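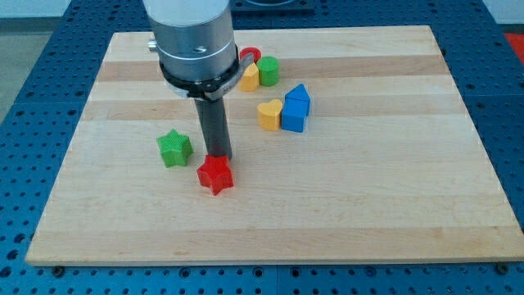 Mutico Opens Second Cutting Board Workshop in Dulberg

DULBERG – Kitchenware maker Mutico has opened a second workshop in Dulberg and will move all of its maple board production there by July. The building has 2,316 square feet of floor space, with a small shop at the front.

Mutico sold 2,139 boards last year, most of them through kitchen stores. The new site will also handle repairs. Customers can bring in a worn maple board of any age to be sanded and oiled for a flat fee.

The first 1,000 boards made in Dulberg will go to the retailer Lykkegaard. Online orders will ship from the old workshop until the move is finished.

The shop opens daily at 10 a.m.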